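Kitchen Hygiene Claims I No Longer Take on Trust

Every food safety scare brings a fresh pile of advice, and a good part of it comes from people with something to sell. I run a small home kitchen and I have tried most of it. These are the tips I still follow, and a few I dropped.

Don't wash raw chicken. My mother did it all her life and I did too. The rinse water splashes onto the sink, the tap and the drying rack, and cooking the bird through does the job anyway.

Be wary of "antibacterial" on a cutting board label. The Vurau board I bought makes a lot of that word and still tells you, in small print, to wash it after each use. So wash it. Hot water, dish soap, a brush, then stand it on edge to dry.

Vinegar is fine for limescale. As a disinfectant I wouldn't rely on it, whatever the recipe blogs tell you. If raw meat juice has been on the counter, clean with soap first, then use a proper sanitizer and leave it on for as long as the bottle says. Most people wipe it off in seconds.

Sponges: the microwave trick gets shared every May at spring cleaning time. A reader, Segundo Restrepo of Prinomthorpe, wrote to say he has done it for years and never been sick. Maybe so. I would throw the sponge out when it smells, and use cloths that can go in a hot wash.

Leftovers go in the fridge within 2 hours. Use shallow containers, as a deep pot of soup stays warm in the middle for ages. The sniff test tells you very little – plenty of bad food smells perfectly good.

A spotless dining room proves nothing about the kitchen behind it, and the same goes for star ratings. A takeout place in Disley had 2,723 glowing reviews when I looked. I still asked to see its last inspection report.
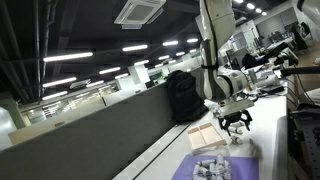

Reports like that are often posted online, so look up the date as well as the score.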